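# Talk notes — grasping cloth from the wrist view

Maeve Mulcahy, 2023-02-11

*(Slide 1, title. Wait for people to sit down.)*

Hello everyone, I'm Maeve, I work on the cloth side of the Enholm project. Thanks to the Plastden lot for having me, and for the biscuits. I've got 25 minutes and I'd like to leave 10 of those for arguing, so shout if I'm dragging.

*(Slide 2)*

Quick show of hands — who's tried to get a robot to pick up a pair of trousers? Right. And who's still doing it?

So the question we started with in November was a small one. When the gripper closes on a bit of fabric, can we tell from the wrist camera alone whether it's got one layer or two? No tactile sensor, no overhead camera, no depth. Just the picture you get at the moment the fingers shut.

Why bother? Folding mostly falls apart at the first pinch. If you meant to take the top layer and you took both, everything after that is wrong, and the arm carries on quite happily folding a mess. (Tell the pillowcase story if they look awake. Skip if not.)

*(Slide 3, the actual grasp. Leave this one up for a while.)*
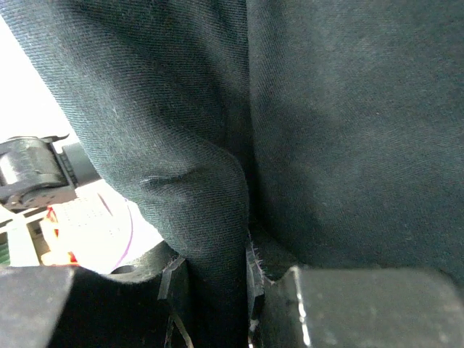
*Wrist camera view, dark twill held between the fingers.*

Dark twill is our nasty case. Towels are easy, checked shirts are easy because the pattern breaks at every fold and the model loves that. With charcoal cloth you've got very little to go on: the weave, if the light's kind to you, and the shadows. Look at the deep dark line running down between the two folds. A person sees that and says "ah, two bits of cloth pressed together". Our first model saw a dark area next to another dark area.

Point at: the little pinched dimple on the left-hand fold. I want people to remember it for slide 6.

Also point at the frayed threads by the right finger. Loose edges turned out to be a brilliant clue when they show up, and you can't rely on them showing up.

*(Slide 4, method)*

Keep this short, they've got the handout. We label each grasp by lifting it and checking by hand afterwards, so the label never comes from the picture. 1000 grasps, 800 for training, the rest held back. The held-back ones are split by garment, so the model never gets tested on a pair of trousers it's met before. We got that wrong in the first version and the numbers were lovely. Own up to this, it gets a laugh and somebody in the room is doing it right now.

*(Slide 5)*

Two models. Gromel takes the whole wrist image. Moriarty takes only a strip just above the fingertips, where the cloth goes into the gap. I was sure Gromel would win — more picture, more to work with, surely? It lost on every dark fabric. When we looked at what it was using, a lot of it was background and glare. Moriarty can't see any of that, so it has to look at the cloth.

*(Slide 6)*

Creases! Back to that dimple. Both models are too keen to call a crease a second layer. I don't have a fix. We tried closing the fingers in two steps and comparing the pictures, and it helps on thin cotton and does next to nothing on heavy stuff.

*(Slide 7, what next)*

Different lights, then wet laundry. If anyone has a pile of black jeans they'd part with, see me at the break.

Questions. If they ask about speed, go to the spare slide at the back.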